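Intro to Robotics, Week 2 handout
Notes from the Matlala lab visit, 1/28/26
Ritu Singhal

What a visit! Thanks to everyone who came along, and to Umesh Vishwakarma and Kamlesh Semwal at Matlala for letting us stand so close and ask so much. These notes cover the grasping station, where we spent most of our time. Read them before the problem set.

The task sounds dull until you watch it: pick up a cola bottle, move it, let go. Kamlesh's group has logged 2,000 tries at it on the arm they call Drimon, and he still leans in every time (so did I!).

Points from the talk

Grip force. Squeeze too little and the bottle slips, too much and a plastic wall gives way. A full bottle is stiffer than a half-empty one, so the same force setting can behave very differently.

Pads. The crosshatch texture on the fingers adds friction. Umesh wipes the pads down every 10 runs — dust and crumbs stuck to them mean less real contact.

Approach. The fingers open wide, line up on either side of the bottle, then close. If one finger touches first it pushes the bottle sideways, and a tall bottle doesn't need much of a push.

Looking. The wrist camera moves with the hand, so the view changes with every move. Up close, a curved label stretches and a shiny surface throws bright streaks, and the software has to cope with both.
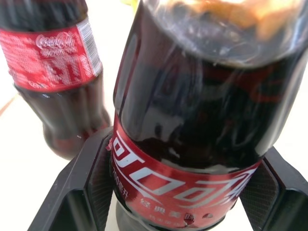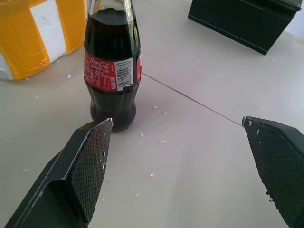 Wrist camera views, Matlala grasping station. First: bottle held between the pads. Second: fingers open, bottle standing on the table.

Girish asked why they don't just use suction. Great question! Kamlesh's answer was that a cup wants a smooth, fairly flat patch, and a fluted bottle doesn't offer many. We'll come back to this in April with the Lamen suction kit.

For next week

Sketch the forces on a gripped bottle, first upright and then tilted. Mark where friction acts and which way.

Read page 17 of the course packet, on friction cones. Bring questions — I have a few of my own.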